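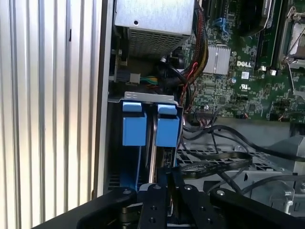
Ranent Open Day

The Ranent Open Day is a yearly public demonstration of robotic dismantling, held by the recycling firm Ranent at its works in Gil. It takes place on a Wednesday in July and shows how robot arms can take apart used office computers. The event is organised together with Mimport, which supplies the control software.

History

The first open day was a small visit for 40 guests, mostly teachers and people from repair shops. After the second year the firm moved the demonstration from the training room to the main hall, where 200 visitors can be received during the day. Entrance is free, but places must be booked in advance.

Demonstration

The main part of the programme is called Lostness, after the software project of the same name. The project studies how a robot can find its position again when the inside of a machine does not match the stored plan. This is a common difficulty with desktop computers, in which cables cross over the metal floor of the case and may hide the parts behind them.

The arm carries a two-finger gripper and works on a computer case with the side open. Typical tasks are the release of drives by their plastic tabs, the unplugging of power connectors and the lifting of cables away from the motherboard. Blue tabs are considered easier for the system, as their colour is quite different from the grey metal of the bracket. Thin wires on small pin headers remain difficult and are usually left for a human worker.

One session lasts 75 minutes and is given at 2 in the afternoon, with a shorter repetition in the evening. An operator explains each step and can stop the arm at any moment.

Reception

Visitors have generally praised the clear explanations. Some have remarked that the arm is slow compared with an experienced technician, and the firm has replied that speed is not yet the purpose of the project.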